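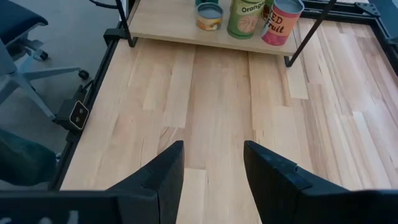

Issue 103, page 7

Wanted: a few good listeners (and one very patient sub-editor)

I've been putting together the Samholm Letter for long enough now that people stop me in the post office to tell me what's wrong with it. Lovely! Mostly it's the bus times. But it does mean I could do with some help, so I'm asking.

What I'm after is people who'd like to sit down with older residents of Samholm and Elten and write out what they remember about the ferry days. You don't need to have done anything like it before. If you can keep quiet while someone finds the right word, and you don't mind going back over a recording to check a name, you'll do very nicely. I'd love a couple of you from the Dullov side too -- we've hardly printed a thing about Dullov and I've been told off for it, quite rightly.

Each talk takes an hour or so, then there's the typing up, which always takes longer than you think (mine do, anyway). You can do one and stop, or you can do several. I'll lend you a recorder and show you how it works over a cup of tea. There's no wage for this bit, I'm afraid, but we pay bus fares and you get your name in print.

The sub-editor's job is paid: £220 an issue, for reading all 33 pages before they go to Sandhu Print. You'd be checking spellings, dates and captions, and telling me when I've gone on too long. You can do it from home. It helps if you know the area, because half our letters mention a farm that's had three names.

If either of those sounds like you, drop me a note by 5th July. Say which one you're after, a bit about yourself and which evenings you're free. Please don't send a CV for the listening, I'd much sooner have a few lines in your own words -- for the sub-editing, yes please, one page. Notes can go in the Letter's box at Samholm post office, or hand them to me if you see me out.

The first talks start once the replies are in, and I want the whole lot typed up by March.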